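19th March
By the Wastwood Kids' Page

Why do we cut food into coins?

Ever had round slices on your plate and wondered who thought of that? Quick answer — coins are easy. Easy to cut, easy to pick up, easy to chew.

A coin is a flat round slice. Take something long, cut straight across, again and again. Carrots work. So do sausages, bananas, cucumbers. Thin coins cook fast becuase the heat only has a little way to go. Fat ones take longer. Try to keep them all the same, or you get some mushy and some hard.

Then they need a bowl. Round orange slices in a pink bowl, all piled up at the bottom and ready to share.

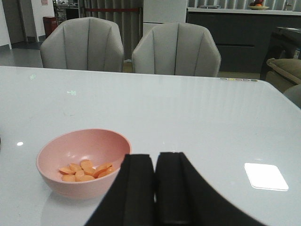

One reader wrote in to say that coins are no good for little brothers and sisters, and theirs get cut in 4 long sticks insted. Good point! Round bits can get stuck in a small throat. Under 4 years old — ask a grown-up to cut them another way.

Want to try? Wash your hands. Grown-up nearby for the knife. Flat side down so it dosen't roll. Fingers tucked in like a claw. Slow is fine.

Next time: why onions make you cry.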